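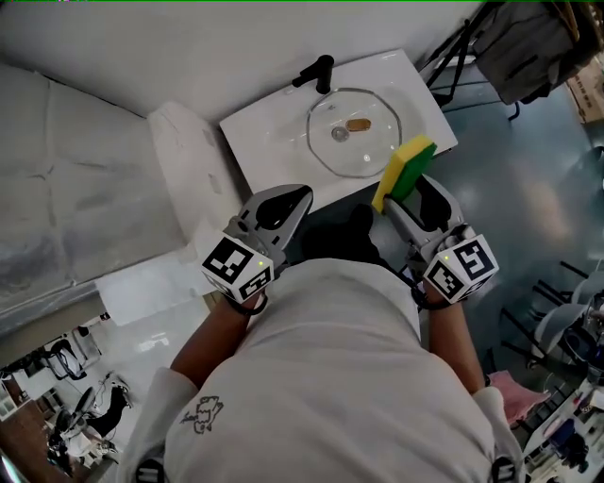

Skokska, a robotics company in Claston, has a new way of teaching machines to do chores, and it looks a lot like doing chores. Demonstrators stand at a bathroom sink with a gripper in each hand, pick up a kitchen sponge with a yellow side and a green side, and scrub. The basin has the gray scuffs you'd expect of a sink with a job like that. Each gripper wears a white cube printed with black-and-white patterns, which lets the software follow where the hands go. The robot, a two-armed model named Heo, is supposed to take it from there.

The company said this month that it has recorded 1,683 cleaning runs for the project, called Simuswood, using five demonstrators. The longest-serving of them, Yi-an Kwon, has 395 to her name and reports that her own bathroom has not benefited.

"I get home and I look at the sink, and I think, somebody should log that," she said.
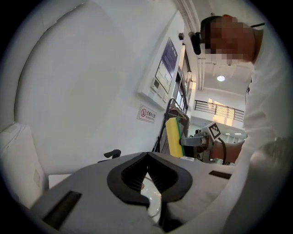 Kwon said the hard part is going slowly. New demonstrators tend to scrub the way people scrub, with a lot of elbow and not much of a plan, and those runs get thrown out. So do the ones where the sponge is dropped, although Skokska keeps a few of them so Heo can learn what picking it back up looks like.

The company tried steering the robot's arms by remote control first. That worked, Kwon said, but one wipe of the bowl could take five minutes, and the faucet took some hard knocks.

Heo gets its first try at the sink in May. Skokska has not said when it might reach anybody's home, or what it would charge. Toilets are planned for a later round, and the sign-up sheet for that one is still blank.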